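Pellgate Robotics Club: progress report to the Wotis Fund
1 May 2025

Hello Hannelore, and hello to everyone else who reads these!

You asked for something shorter than last time and with fewer acronyms, so I'll do my best. We're well past the middle of the grant now and I think we're in decent shape, with one fairly big wobble that I'll get to.

First, the students. We started the year with 15 and we've still got 15, which for an after-hours club with exams looming is better than I dared hope. They've split themselves into a laundry team and a hands team (their names, not mine). The laundry team, led by Malathi Unnithan, has the job we described in the application: open a front-loading washer, get clothes out of a basket and into the drum, shut the door. The hands team looks after the fingers, the wiring and the fabric covers, and gets shouted at whenever a finger stops bending.

The door has eaten most of the term. We'd pencilled it in as the easy bit! The trouble is that a round door swings out in an arc, and a hand that holds on too firmly ends up fighting the hinge. Malathi's lot tried pulling in a straight line, then in lots of little straight lines, and finally settled on a hook-and-let-go motion where the fingers only guide the rim and the hinge does the rest. They've logged 300 attempts at the door now, and the success rate over the latest 100 was 36 per cent before the change and 71 after. I've asked them to do another set before anyone gets too pleased.
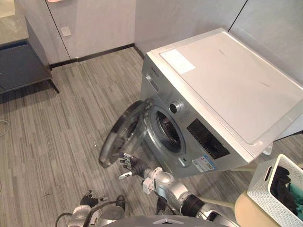 Njoroge Waweru wondered, when I sent the draft round, whether we oughtn't to let the students skip the door altogether and start every run with it already open, so that they'd have time left for the clothes. It's a fair point, he said, that a judge in September will care far more about a shirt going in than about a hinge.

I've gone back and forth on it. For now we're doing a bit of both: half of each session goes on the door, and the other half starts with it open and works on picking up cloth. Lilian Were set up that second half and it's been a lovely surprise, mostly because the younger ones can join in. Teaching an arm to pull one item out of a heap without dragging the rest along is maddening, but it's the sort of maddening they like. Thick things go well. Thin things fold themselves up between the fingers and refuse to drop, and we haven't got an answer to that yet.

Now the wobble. The fingertips were wearing faster than we'd budgeted for, and in March we had two weeks with only one working hand. Arai, who supply our spares, were quick about it once the order was in, but I'd left the order too late and that's on me. We now keep a box of spare joints and tips in the cupboard, and the hands team has written its own checklist for the start of each session. It's a good checklist. It's also four pages long, so Tomoyo Amano is helping them get it down to one.
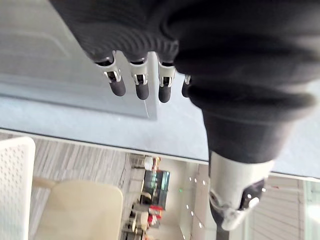 The other thing that team has been busy with is how the thumb meets the fingers. On paper the thumb should close last. In practice, with soft items, it seems to work better if it closes a touch early and the fingers come in to meet it, so they've rewritten the closing order and are testing it on towels, socks and one very tired pillowcase. I'll send the numbers when there are enough of them to mean something.

Money: we're slightly over on parts and under on travel, and I'd like to move up to £300 from one to the other if you're happy with that. Everything else is on budget. The Plesteo software licence has been paid for the rest of the year and won't need renewing before the competition.

Before the summer break we want the whole sequence running from start to finish, slowly, with somebody's hand on the stop button. After that it's speed, and closing the door, which we've hardly touched.

Could you let me know about the parts money by the end of the month? And do come and see a session if you can. The students keep asking when you're coming, and they'd love to show you the sock routine.

All the best from all of us at Pellgate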